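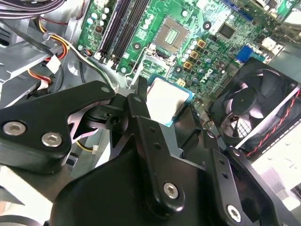
Long one today, friends, so get a drink. People keep asking me what I do all day on the CPU insertion job, and the answer is that I spend most of it on the last inch of travel. Everything before that inch is ordinary planning and I could let it run while I eat lunch.

The planner side first, as it's quick. We use Harik for the arm, with a keep-out volume built from the inside of the case: chassis bracket, fan, cables, memory slots. Cables are the annoying part because they don't stay where the model says they are. I gave up on modeling them wire by wire and wrapped the whole harness in one fat convex blob. The planner loses a bit of room and I sleep better.

Then perception. The wrist camera has to find two things, the socket and the chip, and it has to find them in the same coordinate system, which sounds like a silly thing to say until you've lost two weeks to it. I was locating the socket from a look-down pose and the chip from the grasp pose, and the hand-eye calibration was a hair different at each end. Both estimates looked lovely alone. Put together they were off by enough to matter.

The heat spreader is a mirror, more or less. Any edge detector you like will happily lock onto a reflection of the fingers and report it with great confidence. What helped was fitting to the thin strip of substrate around the lid and ignoring the metal completely. Zoia Demchenko suggested that in a code review comment eleven words long, and it replaced 324 lines of my cleverest filtering. I have made my peace with it.

I also stopped trusting a single exposure. The pose estimator now takes a burst of 20 and throws away the ones where the lid blows out. It costs time, but the arm is slowing down there anyway.
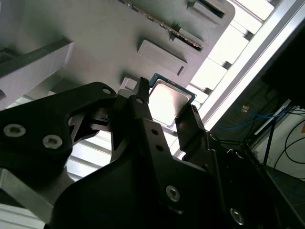
The other half is how the chip sits in the fingers. Two fingers on a thin square part leave it free to pivot, and the gripper's own encoder can't tell you a thing about that. So after the grasp we estimate the tilt from the camera, and the controller treats the chip as its own frame hanging off the tool frame. Every command from then on is written for the chip, with the gripper just along for the ride. If you take one idea from this thread, please take that one!

Control, for those still with me. Position control down to a standoff, then we hand over to a compliant mode that's soft sideways and in rotation and only moderately stiff going down. No spiral search. I know everybody loves a spiral search, and for a peg in a hole I love it too, but I do not want to drag anything across a grid of contact pins. If the estimate isn't good enough to go straight down, the state machine backs off and looks again.

The looking again has a limit. After 10 tries it parks and asks for a human, and the log gets a bundle with the images, the joint states and the force trace all on one clock. Piltix does the recording. Getting that single clock took more meetings than the controller did — worth every one of them, I'd say now, though I was grumpier at the time.

Somebody asked about simulation. Yes, we have one, in Fellari, and I use it for the state machine and for checking that the planner doesn't do anything rude. I don't tune contact gains in it. I tried, and the gains I brought back to the real arm made it buzz like a fridge.

Next up is splitting the pose estimator into its own process so that it can crash without taking the controller with it. I've been putting it off because the message types are a mess (my mess), and I'd like that done before May is over. I'll post the grasp-frame math separately once I've cleaned up the notation. Right now the same letter means three different things and I can only follow it on a good day.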